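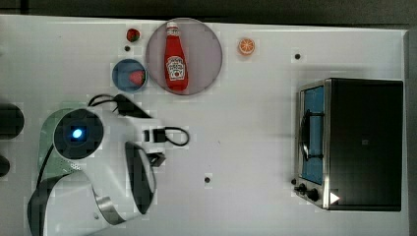 I have my first real audition coming up in November, for a short film called Kostow, and I can't work out what to put on my acting resume. I'm 74, I taught school most of my life, and the only acting I've ever done is community theater, the last of it in 2000. The part is a diner customer who has a long talk with the waitress, and I've been running it at home. The casting notice asks for a headshot and a one-page resume. Do I list plays that old? Do I put down my age? And would it look silly to have just three credits on a page? I'd be so grateful for any advice, even if it's "don't fret so much," which is what my family tells me.

**porchlight_thespian**

---

**secondactmarge**

Oh, congratulations, how exciting! I came to this late myself, so I remember that feeling of staring at a mostly empty page. Yes, list the plays, every one. Put them under a heading that says Theater, with the title, your role, and the company, in three columns. You don't need to give the years at all, and most people leave them off.

Please don't put your age on it either. If they want a playing age they'll ask, or you can give a range in your cover note (mine is pretty generous, I'll admit). Under Training you can list any class or workshop, even a weekend one, and then have a Special Skills section at the bottom. Teaching absolutely belongs there. So do languages, instruments, driving a stick shift, and anything else you could do on the spot if they asked you to. Only put down what you can really do. I once wrote "ballroom dancing" and had a very long afternoon.

Three credits is fine for a short film. Trim the page to 8 by 10 so it matches the headshot, staple it to the back, and bring a couple of extra copies.

---

**Prakix_fan**

Just be yourself and learn your lines. My cousin got a part with no resume.

---

**matinee_moth**

I agree with nearly all of the long answer above, but do check the notice before you staple anything. The last 6 I answered wanted a PDF by email, with the headshot as a separate file. Put your last name in both file names, and your phone number at the top of the resume. I left mine off once and still wonder about it. Break a leg!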